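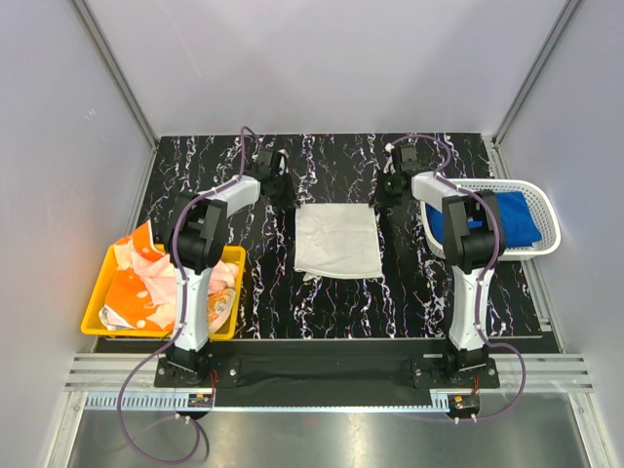

Folded white cloth on a black, marble-patterned tabletop.

Household Textiles, Unit 4: Linen, Cotton and the Care of White Goods
Herndale Evening Program
Handout revised March 9, 2018

Welcome back, everybody. Last time we got as far as spinning and then ran out of evening, so I've put the first part of this unit on paper and we can spend our time together handling the samples. Please read it through once before class, with a pencil if you're the pencil type (I am), and bring whatever questions come up.

Where the fiber comes from

Linen is made from the stem of the flax plant, and cotton from the fluffy hairs around the cotton seed. Nearly everything else follows from that. Flax fibers are long and fairly stiff, so linen feels cool and crisp and creases if you so much as look at it. Cotton fibers are short and have a natural twist, so they cling to each other when spun and give you a softer, slightly fuzzier yarn. Run your thumb over samples A and B and see if you can feel it. Some people can't the first time, and that's perfectly all right!

Plain weave, twill and damask

Most household cloth is plain weave, over one and under one, all the way across. Twill steps over by a thread on each row and makes that slanting line you know from blue jeans. Damask is the showy cousin. The pattern is woven in with the same color of thread, and you see it only because the light catches the two faces differently. Tilt a damask napkin under a lamp and the flowers come and go — my favorite thing in the whole sample box.

The Dridwood inventory

We'll be working from the 1827 linen list for the house at Dridwood, which runs to 14 pages and about 600 pieces. Remember that wash day was hard, hot work, and a large household might save up its linen for weeks before tackling it. You needed a lot of sheets to live that way. Look for the words "huckaback" (a nubby toweling), "diaper" (a small diamond pattern, nothing to do with babies) and "worn, for cutting down." That last phrase turns up more and more toward the end, and I'd like you to think about what a worn sheet might become.

Storing whites

Put things away clean and completely dry. Starch can attract insects, so leave it out of anything you mean to store for long. Refold along new lines now and then, as a crease kept in one place for years weakens the threads, and linen will split right along it. Keep cloth off bare wood, using acid-free tissue or an old washed pillowcase. I used to skip this at home and I have a tablecloth with a brown stripe to show for it.

For next time

Read pages 1 to 6 of the inventory and write 2 paragraphs on any one item. Bring a piece of old household cloth if you have one, stains welcome.

Print this page | E-mail this page

Related handouts
Unit 3: From Fiber to Yarn
Unit 5: Soap, Bluing and Bleach
Reading the Evangelista Sample Books
Glossary of Weaves

Contact the program office | Copyright Herndale Evening Program | Back to top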